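티켓 제목: 접기 동작 종료 후 재시작 시 garment_mask 범위 오류, 오른팔 접근점 어긋남
프로젝트: Fomstead
구성 요소: 인식(분할), 플래너
우선순위: 높음
상태: 수정 반영, 관찰 중
보고: Skillis 통합팀
담당: Teun Goossens
등록: 12/8/24

증상
셔츠 접기 작업을 연속으로 돌리면 플래너가 간헐적으로 GRASP_UNREACHABLE을 반환하고 대기 상태로 들어간다. 재시작하면 같은 자리에서 다시 멈춘다. 팔 제어기 쪽 오류는 없고 관절 한계 경고도 기록되지 않았다. 인식 노드가 내보내는 garment_mask의 외곽 상자가 옷보다 훨씬 크게 잡히는 것이 공통점이다.

재현 절차
인식 노드를 fold_shirt 설정으로 올린다. 고정 카메라 토픽만 켜고 손목 카메라 토픽은 끈다. 셔츠를 펼쳐 놓고 접기 작업을 시작한다. 작업이 끝나면 노드를 내리지 않고 다음 회차를 건다. 첫 회차에서는 증상이 나오지 않았고 4회차에 처음 나왔다. 노드를 새로 올린 직후에는 재현되지 않는다.

확인한 내용
- 카메라 외부 파라미터: 보정 파일 해시가 기준값과 같음. 재보정하지 않음.
- 시간 동기: 고정 카메라와 관절 상태의 타임스탬프 차이는 허용 범위 안.
- Hetgate 브리지: 메시지 누락 없음. 큐 길이 정상.
- 플래너 단독 시험: 저장해 둔 정상 마스크를 넣으면 경로가 나옴. 플래너 쪽 문제일 가능성은 낮음.

고정 카메라 화면:
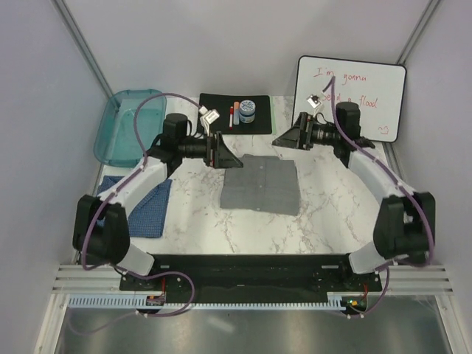
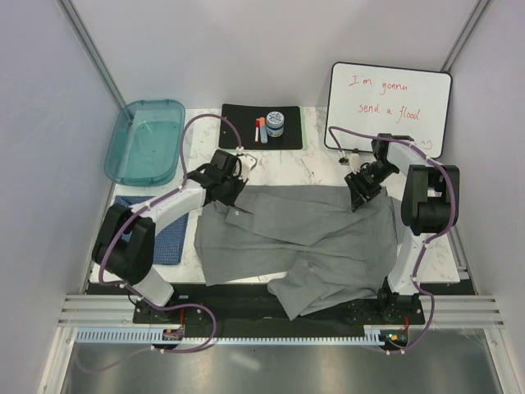 원인은 분할 후처리의 병합 단계에 있었다. merge_regions는 이전 회차의 마스크를 사전값으로 받아서, 그 근처에 있는 천 영역을 한 덩어리로 합친다. 옷이 작업 중에 여러 조각으로 나뉘어 보일 때를 대비한 처리인데, 회차가 바뀌어도 사전값이 지워지지 않았다. 두 화면 모두 회색 셔츠 왼쪽에 격자무늬 파란 천이 놓여 있고, 왼팔이 그 일부를 가린다. 셔츠가 넓게 퍼진 두 번째 화면의 마스크가 사전값으로 남으면 첫 번째 화면처럼 납작하게 접힌 상태에서도 탐색 범위가 줄지 않는다. 그 결과 파란 천까지 같은 영역으로 합쳐지고, 중심점이 왼쪽으로 밀리면서 오른팔 접근점이 도달 범위를 벗어난다. 색상 차이로 걸러져야 하지만 fold_shirt 설정에는 색상 검사가 꺼져 있었다. 무늬 있는 옷을 시험할 때 끈 뒤 되돌리지 않은 것으로 보인다.

조치
1) 회차 시작 이벤트를 받으면 병합 단계의 사전값을 비우도록 수정.
2) fold_shirt 설정에서 color_gate를 다시 켬. 무늬 있는 옷은 별도 설정으로 분리.
3) 픽셀 수가 3,000 미만인 조각은 병합 대상에서 제외.
4) GRASP_UNREACHABLE 발생 시 마스크와 사전값을 함께 덤프하도록 로그 추가. 기존 로그에는 최종 마스크만 남아 원인 파악이 늦어졌다.

검증
저장된 로그를 재생해 수정 전후를 비교했다. 수정 전 빌드에서는 같은 시점에 오류가 났고, 수정 후 빌드에서는 외곽 상자가 셔츠 영역 안에 머물렀다. 실기 시험에서도 연속 실행 중 오류가 나오지 않았다. 접힌 셔츠의 단추 여밈 부분이 별도 조각으로 떨어지는지도 따로 봤는데 분리되지 않았다.

댓글 (Skillis 통합팀)
패치 적용했습니다. 저희 쪽 설정 파일에도 color_gate가 꺼져 있어서 같이 바꿨습니다. Valdebenito 브랜치에도 같은 후처리 코드가 들어가 있는데 그쪽에도 반영되나요?

댓글 (Teun Goossens)
Valdebenito는 병합 함수 이름이 달라서 그대로 체리픽되지 않습니다. 별도 티켓으로 올리고 이 티켓에 연결해 두겠습니다. 그 전까지는 회차마다 인식 노드를 재시작해 주세요.

남은 일
- 사전값 초기화에 대한 단위 시험 추가
- 왼팔이 천을 가린 상태의 로그를 회귀 시험 묶음에 등록
- 덤프 파일 보관 기간 결정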